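Home Projects Archive Student Work About Contact

Saturday Night on the Small Screen: How a Local Dance Show Put Plamstead on the Air
Final report, Media History project
Védís Hafstein and Grímur Damgaard

When we picked our topic in November, neither of us had heard of The Terlow Hop. It was a teen music show made by a small regional station in the mid-1960s, and it filled a half hour of early evening with local bands, a host in a skinny tie and a floor full of high school kids dancing as hard as they could. We loved it from the first clip!

Our question was a simple one: what did a show like this do for the bands in its own town? Most of what we read in class was about the big national programs. We wanted to know what happened further down, where a group could rehearse in a garage and be on television a month later.

Sources

The Cendska Library holds 7 surviving episodes, all black and white and some with no sound for the first minute. We watched every one of them twice (Grímur watched the surf episode a lot more than that). We also read the station's program sheets and talked to four people who had danced on the show or played on it. The sheets list 50 acts, and we made a card for each one with its members, its songs and any record it put out.

What we found

The show was live, and you can tell. Microphones get bumped, a drummer loses a stick, and in one episode the host introduces the wrong band and then just laughs and keeps going. The studio held 200 people on paper, but a former dancer told us the doors stayed open until the floor was full, and the fire marshal was somebody's uncle.
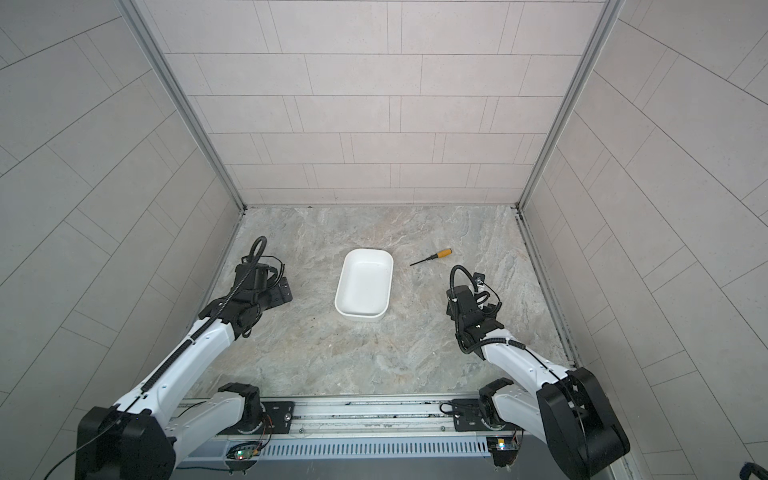 Bands were paid very little, so the real reward was the week that followed. The bass player of the Mikkelsen Five told us that before the show they played church halls and birthday parties. After it, they had bookings all through the summer and a fan club run by two girls from the next street. Their only single sold out its first pressing, and he still has a copy, which he played for us over the phone, scratches and all.

Clothes mattered too. Védís went through the letters page of the old school paper and found a long argument over whether boys with hair over their collars should be allowed on the show. The station said yes, some parents said absolutely not, and the letters ran all winter. It was our favorite part of the research and we could have written a whole second report on it.

Problems

The missing episodes are the big gap. We know from the sheets what was played, but the tapes were wiped and used again, so for most acts we have a name and a song title and that's all. People's memories also disagree. Two of our speakers gave different years for the last broadcast, and the sheets stop before either one.

What we would do next

We would like to find more of the dancers, especially the ones who came by bus from outside town. We would also like to get the surf episode cleaned up and shown on a proper screen, with the volume up and space to dance.

Related items
Garage Bands and Church Halls: A Class Map
Reading Old Program Sheets
Jukebox Prices at the Plamstead Diner
Interview Notes: The Mikkelsen Five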